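Tower case (desktop computer)

Share 3 | Comments 2

A tower case is the metal box that holds the working parts of a desktop computer, and it is a friendlier thing to get to know than most people expect. Laid on its side with the panel off, it shows nearly everything at once: power supply, motherboard, drive cage and a good many colored wires.

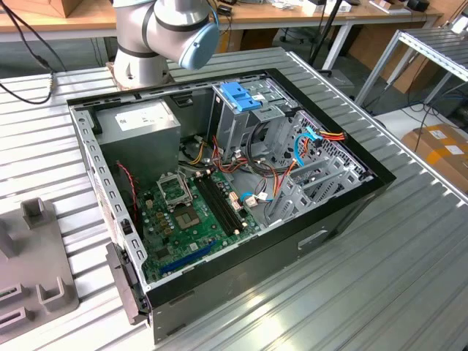
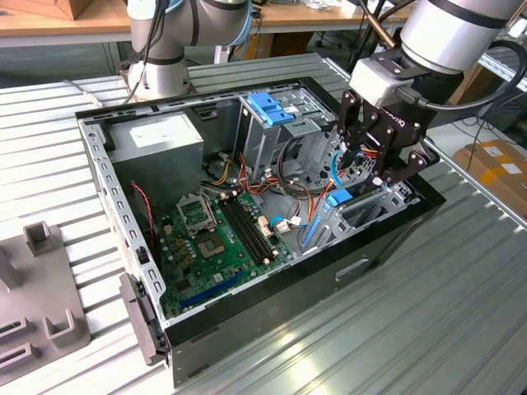
Ellulstead Computer Repair Club

Both memory slots and the processor socket are empty in these views, with the socket's bracket standing open. A bare socket deserves a gentle hand, and Csaba Szilágyi's Grellby handbook spends four fond pages on keeping fingers well away from it.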